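Notebook, provenance and storage, December

Continuing the file on the Drullau panels. Consignor's papers list three works held under one account number at the Fesotari free port warehouse. The release form lists two. The third was moved between units without a new condition report, so the last reliable state is the one from intake.
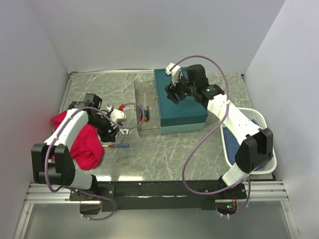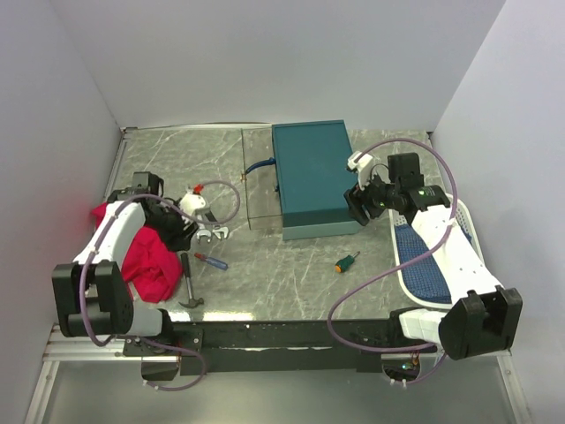
Bench with the marble-patterned top, two views. Teal case and clear box in the second.

Title chain as it stands:
Nørgaard estate to a holding company, invoice present, no buyer name.
Holding company to Nangate, transfer letter only. Price left blank.
Nangate to present consignor, invoice and bank confirmation both present.

The gap is the second step. Ea Hafstein thinks the transfer was a loan security that was never redeemed. If so, there should be a lender's valuation somewhere, and it would give us dimensions to check against. Asked the consignor's lawyer for it. No answer yet.

Back of panel 1: old stretcher label, ink faded, inventory number ends in 18. The estate ledger has a matching number but calls the work "landscape, small." Panel 1 is an interior. Either the label was moved from another work or the ledger line is wrong. Do not cite the number as support for title until this is settled.

Back of panel 2: no label. Two sets of nail holes on the upper bar, only one set matching the current frame. Reframed at least once.

Insurance: declared value for each panel is 1000 in the warehouse schedule, currency not stated. Looks like a placeholder entered at intake. Useless for the market file, but keep a copy, as it shows what the warehouse was told.

To do:
Request unit access log for the third panel.
Raking light on the panel 1 label, check adhesive for a second layer.
Ea to compare ledger handwriting before and after the landscape entry.
Hold the draft catalog note. Ownership line stays "private collection" for now.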